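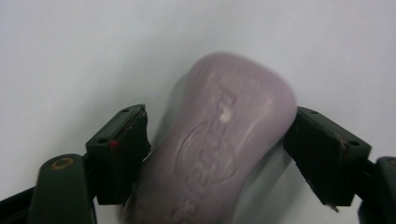
A lavender-colored bar of soap with a logo pressed into its face.

Product Review: Pamora Wall-Mounted Soap Shelf
Reviewed for the Bedavley Housing Association
February 22, 2021

The Association was asked to find a soap shelf suitable for shared washrooms in its Illthorpe and Van Dusen buildings. The Pamora shelf was fitted in 2 washrooms and left in daily use before this review was written.

Fitting. The shelf is supplied with a steel back plate, four screws and a paper template. The template was accurate, and the plate sat flush on tile. On painted plaster the supplied wall plugs were too short, and longer ones had to be bought separately. The instructions do not mention this.

Drainage. Water leaves the shelf through a row of slots along the front lip. Bars placed on it dried well between uses, and residents reported less waste than with the flat dishes used before. The slots are narrow, however, and soap collects in them. A stiff brush clears them in under a minute, but the shelf must be taken off its plate first.

Strength. Pamora states that the bracket has been tested to 3,000 removals. Our own use came nowhere near that figure. The catch remained firm, although one shelf developed a slight rattle that a quarter turn of the lower screw corrected.

Appearance. The white finish resists marks and has not yellowed. The gray version shows limescale clearly and is not advised in hard water areas.

Rating. The shelf scored 94 out of 100 for drainage and rather less for ease of cleaning. It is recommended for washrooms with tiled walls. Buildings with plaster walls should budget for additional fixings - the cost is small, but the delay is not. Orders should quote part number 801, and the end caps must be requested at the same time.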